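Konik Handling Project
Demonstration Working Group
Minutes of the December progress meeting

Held in the curved meeting room, Stosstead, 9:30 am
Present: data collection, training, hardware and site operations. An apology was received from purchasing.

1. Minutes of the previous meeting

Accepted with one correction. Under item 4, "wrist mount" should read "finger mount". The action on spare finger pads was carried over (see item 5).

2. Hand-held demonstrations

Data collection reported that 751 demonstrations of the tabletop pick-and-place task have been recorded with the hand-held grippers. Of these, 228 use the artificial flowers as the object. The remainder are divided among the cup, the folded cloth and the Louro tray, with the tray the least represented.

The flowers remain the most difficult object in the set. The bunch compresses under the jaw, and the width at which contact starts varies with the side it is approached from. Training asked whether demonstrators were closing to a fixed width or by feel. Data collection confirmed they close by feel, in line with the current instruction sheet. Training asked that this not be changed partway through the set.

The start of each demonstration was discussed. Some demonstrators begin with both grippers already over the table, and others bring them in from the side. The meeting agreed that both grippers should start above the near edge of the table, jaws open, and hold still for two seconds before moving. Existing recordings will be kept and labelled by start type.

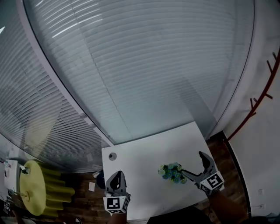

Figure 1. Two-gripper flower task, right jaw at the bouquet.

It was noted that the second gripper contributes little in the present version of the task. Training would prefer a version in which the left hand steadies the stems while the right hand grasps, so that the recordings contain coordinated motion. Hardware had no objection, provided the marker cubes are kept clear of each other. A trial batch will be recorded before the instruction sheet is revised.

3. Tracking and room conditions

Tracking of the marker cubes was reported as acceptable over most of the table. Losses are concentrated in two situations: when a forearm rolls far enough to turn the marked faces away from the head camera, and when one gripper passes behind the other. Gaps of a few frames are filled by interpolation. Longer gaps cause the demonstration to be rejected at import.

Site operations raised reflections from the ceiling lights on the glass partition. Training has not been able to link these to any rejected recording. It was agreed to leave the lighting as is and to keep the blinds in the same position for all sessions, as the earlier change of slat angle made two batches difficult to compare.

The position of the table was also discussed. It has been moved at least once for other meetings. Site operations will mark the leg positions on the floor. Data collection asked that the far edge of the table stay against the glass, where it is now, so that the working area does not shift between batches.

Loose items on the floor near the table are to be cleared before each session. This is a trip matter as well as a data matter, as demonstrators are looking at the tabletop and not at their feet.

4. Remote control rig

Hardware gave an update on the Wonis rig. The operator station is running, and the follower arms track the operator's hands without oscillation at low speed. At normal working speed there is a noticeable lag on the left side. The cause has not been found. Swapping the two cables made no difference, and the next check will be the controller settings.

Training asked whether remote control recordings could be mixed with the hand-held set. The view was that they could, with the source recorded for each one, but that the flower task should wait. Operators on the rig have no feel for contact and tend to close the jaw too far. The folded cloth was proposed as the first task for comparison, using the same start position as agreed under item 2.

There was some discussion of which method should take priority in the new year. Data collection favoured the hand-held grippers on grounds of speed and set-up time. Hardware pointed out that only the rig shows whether the arms can reach the poses being demonstrated. No decision was made. The item will come back once comparison recordings are available.

5. Equipment

Finger pads are wearing at the tip. Purchasing has the quote but the order has not been placed. Until new pads arrive, the better pair is to be kept for the flower task.

Marker faces are to be wiped at the start of each session and checked for lifting corners. Any cube that is re-covered must be recalibrated before use, and the change entered in the log.

6. Actions

Data collection: revise start position wording; label existing recordings by start type; record trial batch with left-hand stem support.
Training: report rejection rate by object and by start type.
Hardware: check controller settings on the Wonis rig, left side.
Site operations: mark table leg positions; put a notice on the blinds.
Purchasing: place order for finger pads (carried over).

7. Next meeting

Same room, 9:30 am, date to be circulated. The meeting closed at 10:40 am.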